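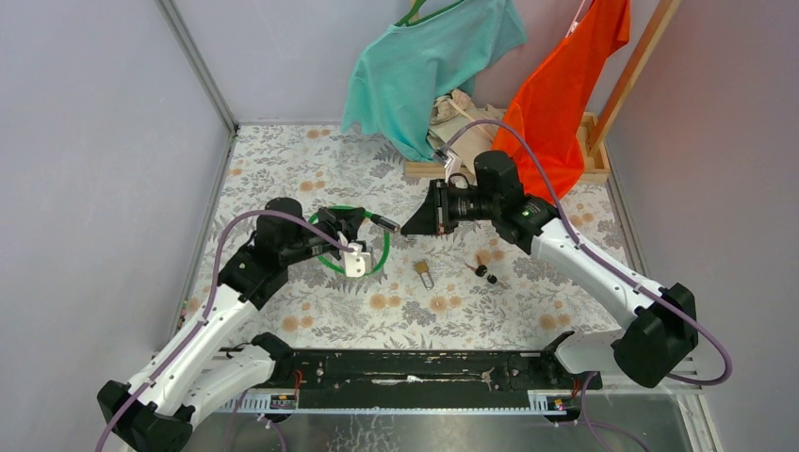

Section 3: Small-object chores (locks, rings, cables, clothes)

Print this page | E-mail this page

Read this section before you promise anyone that the cell will do their chores. The sales sheet for the Molleck two-arm cell says "ready for the home and the shop floor." After a good part of August with ours, I would say it is ready for a patient person with a stool to sit on. The steps below are the ones we use. They are slower than the quick start card and they work more often.

3.1 Before you start

1. Clear the mat of anything that isn't part of the chore. Small dark parts get lost on a busy print, and the Brendesen vision software is not good at telling a leaf from a washer. A plain mat helps if you have one. We mostly use the leafy one, on the theory that nobody's kitchen table is plain either.

2. Check that the cables along both arms have slack at the wrist. Move each arm by hand to its far reach and back.

3. Wake the arms one at a time, left first. Wait 10 seconds between them.

CAUTION: Keep your hands off the mat while both arms are awake. The stop button halts motion but the fingers stay closed on whatever they are holding.

3.2 Cable and padlock

A child can thread a padlock through the end of a cable, and most adults do it without looking. For two arms it is one of the hardest jobs in this manual. The cable is springy, the lock is small and shiny, and each arm has to know what the other is doing.

4. Lay the cable on the mat in a loose loop. Do not coil it tight. A tight coil springs open when a finger touches it and you will be starting over.

5. Put the padlock inside the loop with the shackle open. 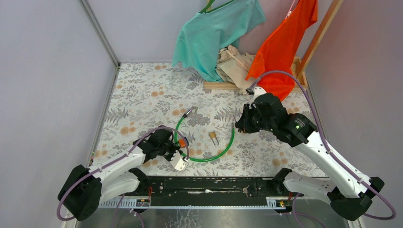 6. Load the task and run it at the lowest speed. The Toren planner offers a "natural" speed as well. Leave that alone until you have had 3 clean runs in a row, which may take you longer than you expect.

7. Watch the first grasp. If the fingers close on air, press stop, back the arm off, and move the lock a finger's width toward the center of the mat. Do not let it try again from the same spot. It will miss in the same way.

NOTE: Our best day was 2 finished runs out of 13 tries. The supplier calls this "early promise." I call it a lock that is still on the table at lunch time – and I have bikes to lock up.

3.3 When the lock tips or slides

Metal on cloth moves easily, and a light bump from a fingertip is enough to turn the lock around. The planner still thinks it is where it was.

8. Stop both arms and open the wrist view. Look for the shackle and decide whether the fingers can reach it without pressing on the cable.
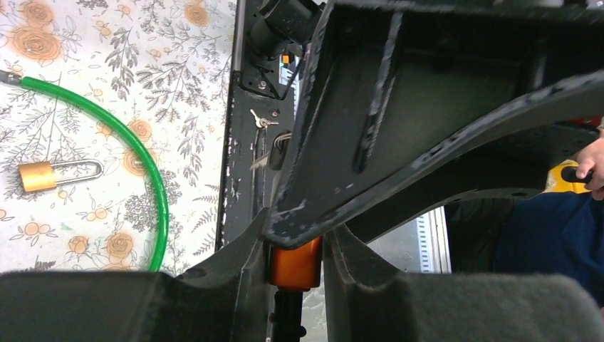

9. If they can't, set the lock back by hand with the arms stopped, and write down that you did. A run with a human hand in it is not a finished run, whatever the log says. The log counts it as one unless you clear the box marked "assisted."

10. Check the finger pads for wear. Worn pads slip on smooth metal, and the Wragg spares take about a week to arrive.

3.4 Clothes

Shirts on hangers have their own page (Section 4). Don't mix them with the lock task. We tried both in one program and got neither.

2 comments | Share | E-mail this page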